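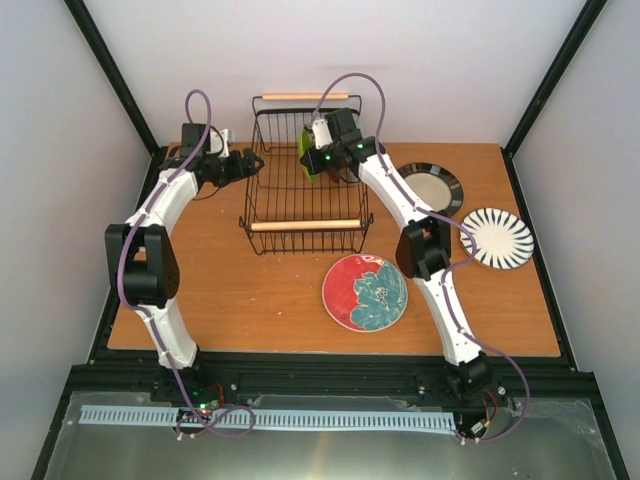
I make shampoo bars, and I've been making them under the Dreltomstead name long enough that the same questions land in my inbox every week, so I finally sat down and wrote out the answers. The big one is storage. Everybody wants to know where the bar lives between washes, and my answer is always a wire basket. A plain one like the one on the wooden tabletop there is all you need! Air gets in from the sides and underneath, and the bar dries between showers. If your question isn't covered below, write to me (address is at the bottom) and I'll get to it.

Can I just use a regular soap dish?

You can, if it has holes and you tip the water out. A flat dish with no drainage turns the bar into paste. I lost a whole bar that way in my own shower before I ever sold one, and I should have known better.

How long does one bar last?

Depends on your hair and how heavy-handed you are. Mine is past my shoulders and I wash it every third day, and I get two months or a bit more out of a bar. Short hair, longer. If three people share one in a busy bathroom, all bets are off.

What's the difference between Rothe and Cimano?

Rothe is the gentler one. It has oat and a little shea butter, with no scent added at all, and it's the one I'd hand to anybody with a fussy scalp. Cimano is for hair that gets oily by lunchtime. It has clay in it and smells of rosemary and lemon peel, pretty strong when you unwrap it and much softer after a couple of washes. People do switch between them with the seasons. I use Cimano in summer and go back to Rothe in October when the heating comes on.

My hair feels waxy. What did I do wrong?

Probably nothing! Hard water is the usual culprit, and Kellinport water is very hard, so I know this one well. Try rinsing for longer than you think you need to, with warm water, and go through it with your fingers while you do. If it still feels coated, put a spoonful of cider vinegar in a big mug of water and pour it over at the end (eyes shut). The smell goes once your hair dries. If you're still waxy after a few weeks of that, the bar may just not suit you, and I'd rather you stopped than kept fighting with it.

Do I rub the bar on my head?

I don't. I rub it between wet hands until I have a good handful of lather and then work that into the roots. Some customers with thick curly hair swear by going straight on with the bar, in short strokes from the root down, and it clearly works for them. Try both.

Is it safe on colored hair?

Lots of my regulars color their hair and use Rothe without trouble. I'm not a colorist though, so if you've just paid for something expensive, ask the person who did it. I'd hold off on Cimano for the first couple of weeks after a fresh color.

Do I still need conditioner?

I do, on the ends only. Plenty of people skip it. I don't make one yet. I've been fiddling with a solid conditioner for ages and every version so far has been either too greasy or too crumbly, so please don't hold your breath.

Can I travel with it?

Yes, and it's my favorite thing about bars. Let it dry fully, wrap it in a bit of cotton cloth and put it in a tin. Open the tin as soon as you arrive, or you'll be picking it off the lid with your fingernails.

How much is a bar, and what about shipping?

Bars are $11 each, either kind. I pack orders myself in the mornings, and anything that comes in before 10 a.m. usually goes out the same day. Pickup in Kellinport is free, just tick the box at checkout.

Why are you sold out again?

Small kitchen, one pair of hands. My last batch was 357 bars, my biggest ever, and it still went faster than I'd planned. Sign up for the restock email and you'll hear when the next lot is wrapped and ready.

Can I return one if I don't like it?

If it's still wrapped, sure. If you've used it a few times and hate it, write to me anyway and tell me about your hair and your water. I'll usually offer to send you the other kind.

How do I reach you?

hello at dreltomstead, or the contact form in the menu. I answer in the evenings.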